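So the question I ended up with for my project was pretty simple: does the way a small library arranges its board games change how often people borrow them? I picked the Fosdale branch because I've been going there since second grade and because they were nice enough to give me their checkout numbers.

Before November the games were shelved by title, A to Z. My supervisor, Mirjam Haslinger, suggested sorting them by how long they take to play, and the branch let me try it. I spent a whole evening putting stickers on boxes – green for short, yellow for medium, red for the ones that eat your Sunday. Some boxes have no playing time printed anywhere, so I had to guess or play them (my brother did not complain).

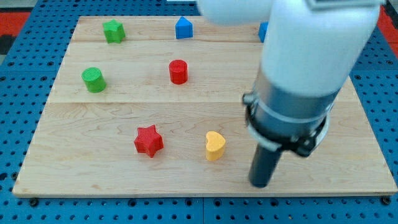

The old setup gave us 1,517 checkouts over the comparison period, and the new one gave us 1,787. I was really excited when I saw that! Then Mirjam asked me what else had changed, and I had to admit the branch had also started opening later on weeknights. I can't separate the two, and I should have thought of that before I started.

I also talked to 12 borrowers. Of those, 9 said they liked the stickers, mostly parents who want something done before bedtime. The other three hadn't noticed them at all, which stung a little. One man told me he only ever borrows the same chess set and would find it in the dark.

If I did this again I'd leave one shelf in the old order as a comparison and I'd use better stickers – the yellow ones are already peeling.

Report handed in Jan 18, 2020 | Questions? Ask at the Fosdale branch desk | Back to top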